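Filed under: Workshop notebook / Stop-motion / Stangate short

September, afternoon session, puppet bench
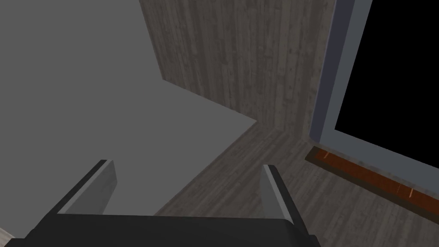

Render, open grip, floor and grey surface behind.

Carried on with the fox for the Stangate film. Yesterday's test of the running shot came back and the ears are still the weak point. On the big screen in the viewing room you can see the left ear twitch between exposures, even where the animator swears he never touched it. Played it at half speed and counted 9 frames where the fur changes direction for no good reason. Some people like that shimmer, and it does suit the older dog characters, but the director wants the fox still in the close-ups, so it has to go.

Tried three things.

First, hair lacquer over the existing fur. Holds well enough but goes shiny under the key light, and the fox looks as if it has been out in the rain. Wiped it down with a damp cloth and lost a patch behind the ear. Patch now glued back, slightly too orange.

Second, a thinner backing cloth with the fur laid in by hand. Much better. The fur stays where you put it and springs back after a light touch. Takes an age to make. One ear took me from ten in the morning until after lunch.

Third, the silicone skin sample from Dinammont. Lovely surface, moves nicely over the brow, but the tint doesn't match the muzzle and I can't see us repainting the whole head at this stage. Keep the sample for the badger.

Going with the second. Need two pairs of ears for the hero puppet and a pair each for the doubles.

Armature notes: the neck joint on double B is loose again. Tightened it a quarter turn and it held a nod through 145 frames with no droop that I could measure against the surface gauge. The ankle is another matter. Baltasar Bravo had it down for the jump and says the foot slips on the tie-down when the weight goes forward. I think the thread in the heel plate is worn. Drilled it out and fitted a brass insert, left to set overnight. Do not use double B before the glue has cured.

Replacement mouths: the "oo" and the "w" are too close to tell apart at the distance we are shooting the kitchen conversation. Asked Ranjbar whether the lines could lose a few of them. Answer was no, the lines are recorded. Will carve a wider "w" and see.

Saw the first assembly of the opening with the temp music. It runs long before the fox turns up. The walk across the field is handsome but I was looking at my watch. Not my department, written here only so I remember what I thought.

To do
- ears, hero puppet, second pair
- wider "w"
- order more 2 mm brass rod from Skasier
- label the mouth trays, someone has mixed fox and badger again
- check heel plate on double A before it goes the same way

3 comments

benchhand_k: Try matt fixative in place of lacquer for the fur. Two light coats, hold the can well back. Still a bit stiff but no shine.

Baltasar Bravo: Double A ankle is fine for now, I had it on the stairs all morning. Please can I have B back for the jump when the insert is dry.

Orla at the back: Mouth trays were me, sorry. Badger ones have a dot on the reverse if you need to sort them before I get in.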